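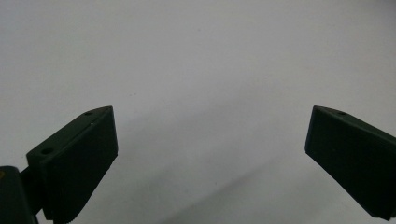 Plenty of white, and a bit of dark green.

I have been meaning to write about paint for weeks now, and every time I sit down to do it I end up back in the hallway with a sample pot instead. We've been in the Inwood house since April, and in all that time I have not managed to choose a white. You'd think white would be the easy one! The brochure from the paint shop has 32 of them, and I've brought home more of those than I'd like my other half to know.

My first favourite was called Florivholm, mostly because I liked saying it. On the card it was soft and creamy, the colour of the inside of a good loaf. On the hallway wall, which faces south and gets next to no sun, it went the grey of old dishwater by three in the afternoon. I gave it a second coat, and then a third, and all I had was a thicker grey. The same paint in the kitchen is lovely, so the kitchen got it, and I spent a very happy long weekend up the ladder with the radio going.

The hallway is still waiting. I've painted six big squares along it at eye height, and I visit them with my cup of tea in the morning and again after dinner with the lamp on. They change so much that I've started to think of them as different paints. One has a pinkish streak at breakfast and is perfectly plain by noon - my mum noticed it before I did, and now I can't stop seeing it.

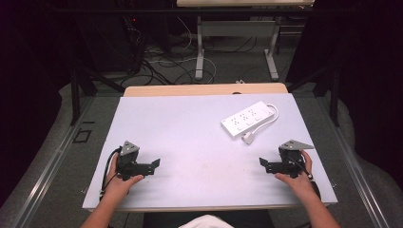
Photo: author's own

Then there's the matter of the trim. The skirting boards in this house are deep, old-fashioned things with a groove along the top that collects every hair the dog has ever dropped, and they've been glossed so many times the corners have gone round. I'd planned to strip them. I did one length beside the front door, it took me most of a Sunday, and I've made my peace with round corners. A good wash, a light sand and a fresh coat will do them nicely.

I did go over budget, by the way. I'd put aside $178 for the hallway and I'm at $238 already, with nothing to show for it but squares and a very nice angled brush (worth every cent, it cuts in along the ceiling like a dream).

So if you have a dim hallway and a white you love in it, please leave the name in the comments. I'm leaning towards the second square from the door, but I was leaning towards the fourth one on Tuesday.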